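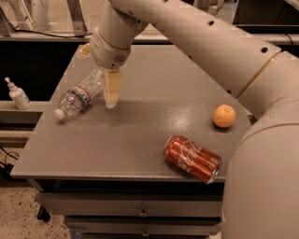

The disposable water bottle is a light, clear container made to hold drinking water for a single outing, though in most homes it ends up doing a good deal more than that. Nearly all are blown from PET plastic, with a screw cap made from a different, harder plastic and a thin printed label around the middle.

The ribs on the body are there for strength. Walls this thin would buckle in the hand without them — anyone who has squeezed a smooth-sided bottle too hard will know the feeling — and they give the fingers something to hold as well.

Once empty, a bottle weighs so little that it tips over at the slightest bump and is happy to roll off a table, and this is one reason people like to flatten them before putting them out for recycling. Habits differ about the cap. In her household guide Flunus, Napaporn Luangrath advises squeezing out the air and screwing the cap back on, so that the bottle stays flat and the cap doesn't get lost. Yhon Urrego, writing in September, prefers to collect caps in a jar, and reports having filled one with 306 of them.

See also: Screw cap; Drinking water; Household recycling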